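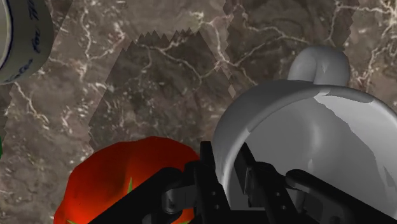
Week 7: Working for Yourself in a Port Town
Reading: Goodall packet, first half. Bring it. On paper, if you own any.

Last time we left Elsie Fothergill a widow with a cooperage, two apprentices and a stack of her husband's debts. Today we look at how she kept the business going in Murnotville for the rest of her working life, and what the records let us say about it. (Less than the biographies do. We'll get to the biographies.)

The shop

Coopers made barrels, and a port without barrels ships nothing. Flour, salt fish, nails and rum all went to sea in wood. The trade was steady but the customers paid late, sometimes a full voyage late, and a ship that sank took its unpaid bill down with it. Fothergill's account book shows 3,640 barrels sold in her best year and 3,383 the year after. Older writers call that second figure a collapse. Do the subtraction yourselves and decide whether you would have jumped in the harbor over it.

She took on Liam Cropper as foreman in May of her second year alone. He signed for deliveries, argued with captains and sat in the front room looking like the owner, which suited nearly everyone. Her name is on the lease. His is on the sign. Keep both facts handy for the essay.
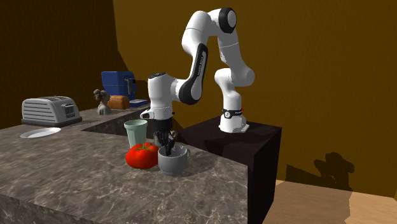

Robot arm with its gripper lowered into a grey mug, computer rendering.

Credit and reputation

With few banks willing to lend to her, Fothergill borrowed from other tradespeople. The ropemaker at Fidelley lent her 200 dollars on a handshake and a very long letter - the letter survives, and it is mostly about his knee. Read past the knee. On the last page he explains why he trusts her: she paid her journeymen on time, and they told people.

The Derkura affair

The Derkura was a merchant brig that left with a hold full of Fothergill barrels and came back with a complaint about leaks. Cropper blamed the stowage. The captain blamed the wood. The arbitrators split the cost down the middle, so everyone went home equally annoyed. Popular accounts turn this into a courtroom drama with a stirring speech. There was no courtroom, and the minutes record no speech, only a request for more candles.

For discussion

Why might a businesswoman want someone else's name over the door? Who gained from the arrangement, and who could end it?

What does an account book leave out? Think about the apprentices, who appear in it mainly as a cost of shoes.

Pick one claim from the Goodall packet and trace it to a source. If the source turns out to be another biography, keep digging.

Short response: two pages, due at the start of next class. "She was ahead of her time" will be returned without comment and without credit.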